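Finalmente aprendi a fazer nós (e agora não paro)

Comecei a aprender nós decorativos em fevereiro, por culpa de uma constipação e de um livro emprestado. Fiquei quatro dias em casa, sem paciência para ecrãs, e a Loubna Ouazzani deixou-me à porta um saco com laranjas, mel e um manual de nós chineses com a lombada desfeita. As laranjas duraram uma tarde. O livro ainda cá está (Loubna, eu sei, eu sei, devolvo-o quando conseguir fazer o da página 123).

Para quem nunca experimentou: pega-se num único cordão, dobra-se ao meio, e com ele vai-se fazendo tudo. Não há cola, não há agulha, não há tesoura até ao fim. A frente e as costas ficam quase iguais, e quando se aperta bem, o nó aguenta-se sozinho. Eu, que sempre fui péssima a costurar e que deixei um cachecol a meio há tantos anos que já nem sei de que cor era, apaixonei-me na primeira hora!

O primeiro que fiz foi o nó de botão, aquele redondinho que se usa para fechar casacos. Saiu-me uma coisa torta, parecida com uma ervilha esmagada. Desfiz, refiz, desfiz outra vez. À sexta tentativa ficou redondo e eu soltei um grito que assustou o gato do vizinho. Depois veio o nó da boa sorte, que tem quatro pétalas e é bem mais simpático do que parece nos esquemas, e a seguir o nó de trevo, com o qual ainda hoje tenho uma relação complicada. As folhas ficam-me sempre de tamanhos diferentes. A Yasmine Hamdy diz que têm personalidade, e eu aceito.

Sobre o cordão, que é a pergunta que mais me fazem: usem um cordão firme, com alma por dentro. Eu comecei com um fio de algodão que tinha na gaveta e sofri sem necessidade. O algodão mole achata, as voltas confundem-se umas com as outras e ao apertar perde-se a forma toda. Depois comprei na Betix um rolo de cordão de cetim vermelho de dois milímetros e foi como mudar de óculos. Para treinar, dois milímetros e meio é ainda melhor, porque se vê muito bem por onde passa cada volta. Cortem mais do que acham que precisam. Para um nó pequeno com borla, eu corto metro e meio e sobra-me um bocado, que guardo num frasco para os botões.

Uma placa de cortiça e alfinetes também ajudam imenso. Eu resisti durante semanas, por teimosia, e trabalhava em cima do joelho. Quando cheguei ao nó pan chang (o grande, entrançado, em losango, que toda a gente reconhece mesmo sem saber o nome) percebi que sem alfinetes não ia lá. A minha placa é uma base de panela já velha, de 26 centímetros, e serve lindamente.

O pan chang merece um parágrafo só para ele. Primeiro estende-se o cordão em voltas verticais, depois passam-se as horizontais, por cima e por baixo, numa ordem que o livro explica com setinhas minúsculas. No fim aquilo parece uma rede de pesca em miniatura, larga e sem jeito nenhum. E depois aperta-se. Apertar leva mais tempo do que tecer, e é a parte de que gosto mais: vai-se puxando a folga de uma volta para a outra, sempre na mesma direção, e o losango vai aparecendo devagarinho. O meu primeiro levou-me uma noite inteira e um bule de chá. Tem um erro no canto esquerdo, que só se vê se eu o mostrar, e eu mostro-o a toda a gente.

Desde então juntamo-nos de quinze em quinze dias, à noite, na sala das traseiras do café Salem. Somos poucos e muito desiguais. O Fouad El Sherbiny foi marinheiro e faz nós há uma vida, mas nunca tinha feito um só para ser bonito, e anda encantado. Faz tudo a uma velocidade irritante e depois fica calado a olhar para o nó, a sorrir. A Godelieve De Graaf trabalha com cordões grossíssimos, de cortinado, e fez um nó de borboleta do tamanho de uma travessa que agora está pendurado no corredor dela. Eu levo sempre bolachas de sésamo e acabo por comer metade.

Também já experimentei misturar cores. Vermelho com dourado é o clássico e fica bem sempre. Azul-escuro com cinzento ficou sóbrio, mais bonito do que eu esperava. Verde com laranja foi um desastre absoluto, parecia um rebuçado, e mesmo assim houve quem mo pedisse! Se quiserem meter contas, enfiem-nas antes da borla e confirmem primeiro que o buraco dá para o cordão dobrado. Eu não confirmei e tive de cortar.

As borlas, já agora, são mais fáceis do que parecem. Enrolo linha de bordar à volta de um cartão, ato em cima, corto em baixo e passo a borla pelo vapor da chaleira para os fios caírem direitos. Cuidado com os dedos. Se ficar desigual, embrulho-a numa tira de papel bem justa e corto a ponta com o papel ainda posto.

O próximo projeto é fazer 17 nós pequenos para oferecer no Ano Novo Lunar, um para cada pessoa a quem devo um jantar ou um favor. Já tenho os da Yasmine e do Fouad prontos e o da Godelieve a meio (o dela tem de ser maior, senão nem o vê). Ando também a juntar papel, sacos e fitas para os embrulhos, e estou numa fase em que não passo por uma papelaria sem entrar.

Se alguém por aí souber de um esquema claro para o nó de peixe, com as barbatanas e tudo, por favor escreva-me nos comentários. O do livro tem uma mancha de café mesmo em cima do passo sete, e a Loubna jura que não foi ela.
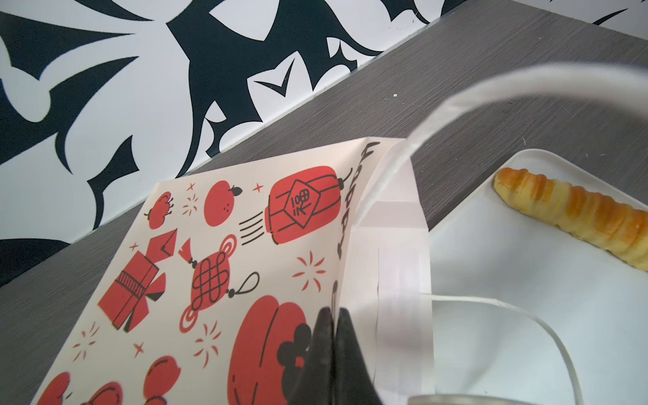 Saco de papel com lanterna vermelha, a entrar no espírito do Ano Novo Chinês.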